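3.2 Handling the putty, and what counts as a stretch

Ruotsalainen

I should admit straight away that this section grew. The first draft had one line on it ("the putty was kneaded and then stretched"), and both reviewers wanted to know what on earth I meant by stretched. Fair enough! I'd been working with the stuff since April and had stopped noticing how many little choices go into pulling a lump of putty apart.

Everything in the Troker study used the same soft hand putty, sold by Sorodero in flat tubs and bought in one go so that all of it came from a single batch. Each working lump weighed 260 grams. That's a generous handful, more than you'd normally be given for finger exercises, and I chose it after finding that smaller lumps went stringy before I'd had a decent look at the middle. Lumps were rolled into a fat sausage on the table, left alone for two minutes, and only then picked up. The resting time matters more than I'd expected. Putty that has just been rolled is still creeping back towards a ball, and if you grab it too soon the ends feel firm while the middle is doing something else entirely.

The table needs a word too. My first go was on bare laminate, and the putty stuck to it every time it sagged. After that I tried baking paper (slides about), a silicone mat (better, but it picks up every crumb in the building) and finally cloth. Cloth is a nuisance if you leave putty sitting on it, as anyone with a carpet and a small child will know, but for pulls done in the air it's lovely: no glare, and a plain coloured cloth shows up the outline of the strand. We stuck with cloth at Ornadlow from then on, and the rolling was moved to a separate board.

A pull has three stages, at least in my notes. You start with both ends held and nothing much happening. Then a waist appears, nearly always off to one side, and from that moment the waist does most of the lengthening while the fat parts hardly change. Last comes the sag, when the strand droops under its own weight and the thinnest bit either settles or lets go. I call the middle stage the neck stage, and it's the one I care about in this paper. Figure 2 gives the sort of shape I mean. The peach-orange putty is stretched above a blue cloth surface, with a thick, smooth, rounded lobe at the left end that bends into a tapering neck, and the whole length slopes gently down towards the right.

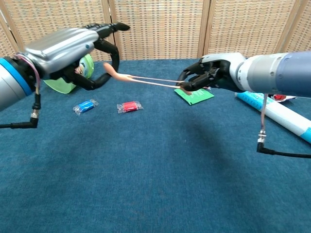

Why does one end so often stay fat while the rest thins out?

Putty gives way wherever it's already a touch narrower, and once a spot has started to thin, the same pull acts on less material, so it thins faster still. The thicker end then has very little reason to move.

That's the short version, and it's the one I give people over tea. The longer version has to bring in speed. Pull slowly and the neck travels: it starts short, then eats its way along into the fat part, so you end up with a long, fairly even strand. Pull briskly and the neck stays put, gets thin in a hurry and breaks with a rather satisfying snap. In between there's a muddled range where the same lump will do one thing before lunch and the other after, and I spent a silly amount of time there before I thought to write down the room temperature. Cold putty behaves like putty being pulled faster. I'd read that in other people's papers, nodded along, and then ignored it for weeks.

Grip was the other surprise. When I pinch an end between thumb and finger, the pinch itself makes a dent, and the dent is a ready-made narrow spot. Plenty of my early necks began right there, a thumb's width in from the end, which told me a lot about my thumbs and not much about the material. Two fixes helped. One was to fold the end over before gripping it, so that the dent landed in a doubled piece. The other was to let the putty sit round the fingertips and hold it there gently, without squeezing. The folded grip is easier to repeat, the loose one gives the smoother lobe. I used the folded grip for the timed pulls and the loose grip for the shape drawings, and the two sets are kept apart in section 4.

By the end I had 2,000 pulls in the notebook, and I won't pretend they're all equally good. I threw out any pull where the strand touched the cloth before the neck had formed, and any where I could see a trapped air bubble. Bubbles are sneaky. They look like pale freckles on the surface, and they pop with a tiny tick when the neck reaches them, after which the strand nearly always goes at that very spot. Kneading by folding towards yourself and pressing with the heel of the hand gets rid of most of them. Twisting puts them back in! I'd been twisting for ages, as it happens, out of habit from bread.

Lumps went back into their tubs between sessions with the lids pressed down hard, and any lump that had picked up fluff was retired to the windowsill, where it slowly became a puddle. The timings for the pulls that survived all this are in the next section, sorted by grip and then by speed.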